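3.2 Collecte des démonstrations par téléopération

Les démonstrations utilisées dans ce travail ont été enregistrées sur le poste Brarnex, qui comporte deux bras commandés à distance par un opérateur humain. L'opérateur tient dans chaque main un bras maître de petite taille, dont les angles articulaires sont copiés par le bras correspondant. Nous avons préféré cette solution au guidage manuel direct, où la main de la personne entre souvent dans le champ des caméras et perturbe l'apprentissage de la politique visuelle.

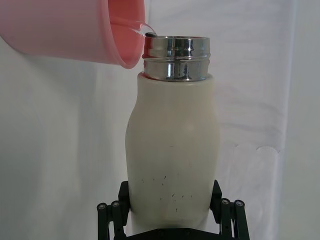
La tâche de versement est la plus difficile de notre ensemble, car l'erreur admissible au-dessus du goulot est faible et le liquide ne peut pas être repris. Un bras doit maintenir le récipient de destination sans bouger, pendant que l'autre incline le récipient source de façon progressive. La vue du poignet est ici précieuse : le bord du gobelet rose et l'ouverture de la bouteille y apparaissent ensemble, ainsi que le filet transparent qui les relie, alors que ce filet occupe très peu de pixels dans une vue éloignée. Nous avons donc gardé cette vue à pleine résolution dans toutes les expériences.

Au total, 2 193 épisodes ont été enregistrés, dont 175 pour le versement. Chaque épisode est limité à 1 000 pas de commande. Quand l'opérateur dépasse cette limite, l'épisode est rejeté – même si la tâche est presque terminée – afin de ne pas favoriser les trajectoires hésitantes.

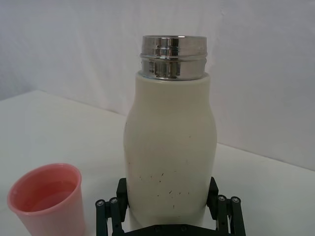

Les consignes données aux opérateurs étaient volontairement courtes. Il leur était demandé de stabiliser d'abord la prise sur la bouteille, puis seulement de déplacer le second bras. Dans une première version du protocole, l'ordre était libre, et nous avons constaté une grande dispersion des stratégies, que la politique de référence Sirnton reproduisait mal. Avec l'ordre imposé, les démonstrations sont plus homogènes, mais il faut reconnaître qu'elles couvrent moins bien les situations de récupération après une erreur.

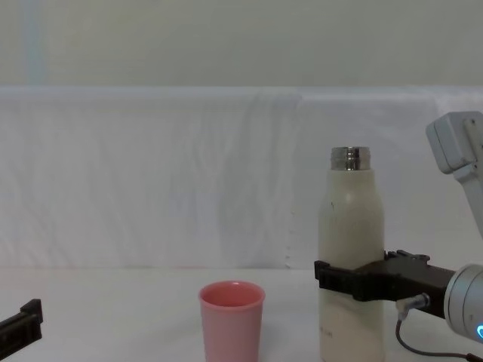
Figure 2. Poste de téléopération à deux bras, vue à hauteur de poitrine : la pince droite maintient la bouteille, le gobelet est posé sur la table.

Les flux des différentes caméras sont synchronisés avec les positions articulaires par horodatage commun, selon la procédure du logiciel Starkthorpe. Pour la commande de la pince, nous enregistrons la consigne envoyée par l'opérateur et la position mesurée. L'écart entre ces deux valeurs donne une information indirecte sur le contact – utile pour un objet rigide, beaucoup moins pour un objet qui se déforme sous la pression des doigts.

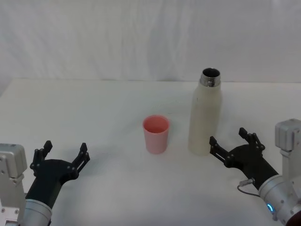

Avant chaque épisode, les objets sont replacés à la main dans une zone définie, sans repère visible sur la table, pour éviter que le réseau n'apprenne à suivre un marquage. Leur orientation n'est pas contrôlée. Les épisodes ont ensuite été relus par une personne qui n'avait pas participé à la collecte, et classés en réussis, partiels ou échoués. Seuls les épisodes réussis servent à l'entraînement par imitation ; les épisodes partiels sont conservés pour l'étude présentée dans la section 4.3.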